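# Girmont gripper trials

The **Girmont gripper trials** are a series of bench comparisons of parallel and angular grippers for two-arm tabletop sorting.
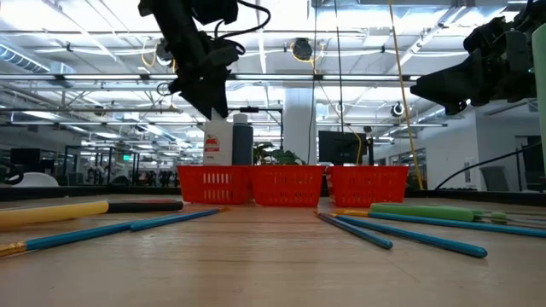
The trials were started by Yoga Chong at the Girmont workshop to settle a narrow question: how much of a failed grasp is due to the fingers, and how much to the controller. Two designs were compared. The Lusia is a rigid angular gripper with fixed pads; the Kamel has the same mount but a compliant joint behind each finger.

## Method

Each gripper was run for 200 attempts under one controller, then for another 200 under a second. Objects included pencils, foam-covered rods and bottles, to be placed in slotted plastic baskets. An attempt was scored as a success if the object was released inside the correct basket without a regrasp. Both arms carried the same gripper in any one run – mixed pairs were tried in June and dropped, as the handover poses could not be matched.

Calibration was repeated after every 49 attempts. Arm speed was held constant, and object positions were drawn from a fixed list.

## Results

The largest difference was found with thin objects. With the first controller, the Lusia failed on 66 attempts, most of them pencils lying at a shallow angle to the finger line. The Kamel failed on 9 under the same conditions. On bottles the two were level, although the Kamel took longer to settle before lifting.

Changing the controller reduced the Lusia's failures but did not remove the gap. Foam-covered rods gave few failures with either design; the foam deforms enough to hide small errors in finger alignment.

## Later use

The object list and scoring rule were reused in the Cleltlow camera comparison, which kept the Kamel gripper throughout and varied only the camera height.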